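**Thread: Can machines take over household and shop-floor chores yet?**
Section: Automation in Practice
Status: open, moderated

---

**Skelstead_Office** (thread starter)

Members are invited to state their position on whether present machines are ready for ordinary chores, at home or on the shop floor. Our office manages 82 apartments and a repair shop. The owners have asked us for a written recommendation before January. At issue are laundry folding, dish handling, bin sorting, and the mending of work clothing, which takes more hours than any of us would like to admit.

Please keep replies to tasks you have observed or supervised. Sales literature may be sent by private message.

---

**Sumathi Thomas**

I would ask the thread to begin with mending, as it is the item on the list that depends most on handling something soft. Suturing is the nearest well-studied relative of hand sewing. The instruments have to hold a needle, manage a length of thread that will not keep its shape, and pull without tearing the material. 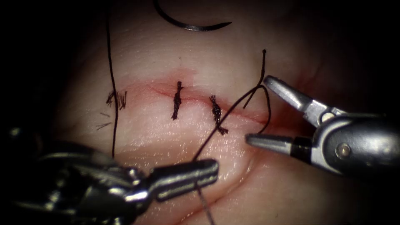
*Suturing on a synthetic practice pad, with three knots tied and the thread between two instruments.*

My position is that the fingers of the machine are no longer the main obstacle. Instruments of this kind are fine enough for a trouser hem. What remains unsettled is who or what directs them, and how much preparation the work requires. A pad stays where it is placed. A pair of overalls arrives inside out with a wet rag in the pocket.

I would therefore answer "not yet" for mending in the home and "possibly" for a bench in a shop where the garments are clamped by a person beforehand.

---

**masumon_floor2**

I must disagree with the comparison. Surgical instruments are built for small motions inside a small space. Chores are mostly large motions: reaching, carrying, turning things over. At Masumon we ran a trial on bin sorting. Of 2,873 parts presented, 300 went to the wrong bin or to the floor, and an operator had to stand by for the whole trial. The parts were rigid and clean. I cannot see how evidence from a suture pad would have helped us plan for that.

Our recommendation to management was to keep the sorting cell for one family of brackets and to leave the remainder with the staff.

---

**Sumathi Thomas**

The figure is useful and I thank the member for it. I did not propose the pad as evidence for sorting. I proposed it for thread, and I maintain that thread is the harder material. A bracket that is dropped is still a bracket. A thread that has crossed over itself must be noticed before the next pull, or the knot forms in the wrong place.

Consider how much slack is present in even a short row of stitches. One length makes a wide loop over the surface, another runs off past the instrument, and both must be kept clear of the jaws until wanted. 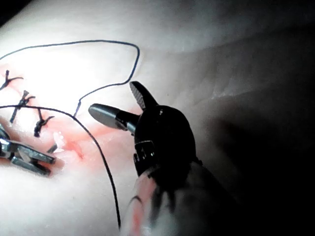

Cârstea replied that slack is a problem for human hands as well, and that a seamstress solves it by cutting a shorter thread. The same rule could be given to a machine on its first day. In Cârstea's view the thread was giving too much weight to dexterity and too little to cost, which decides most of these questions before any technical point is reached.

---

**Skelstead_Office**

Could members please supply hours where they have them? For our part, the repair shop recorded 560 hours of mending and button replacement over the last accounting period. Folding is not recorded separately.

---

**stistden_laundry**

Stistden operates a folding line for flat linen. It handles sheets and pillowcases well. It does not handle fitted sheets, and those are pulled out by hand at the feed table. We have stopped regarding this as a fault to be corrected and have written it into the staffing plan.

On the original question I would say yes for the shop floor, provided that the list of items is short and someone is permitted to refuse an item. For apartments I would say no. Tenants own fitted sheets.

---

**masumon_floor2**

I agree with Stistden on the short list. I withdraw "cannot see how" from my earlier post and will say only that I have not seen it done. If a member can show a machine taking in a waistband from start to finish, with no one touching the cloth, I will gladly read the report.

---

**Sumathi Thomas**

I have no such report. The closest I can offer is straight seams on clamped canvas, which Cârstea would rightly say a sewing machine has done cheaply for a very long time.

---

**Skelstead_Office**

Noted. The draft recommendation will list flat linen as suitable for trial, bin sorting as suitable in part, and mending as deferred. Dish handling has received no replies. Members with experience of glassware in particular are asked to post.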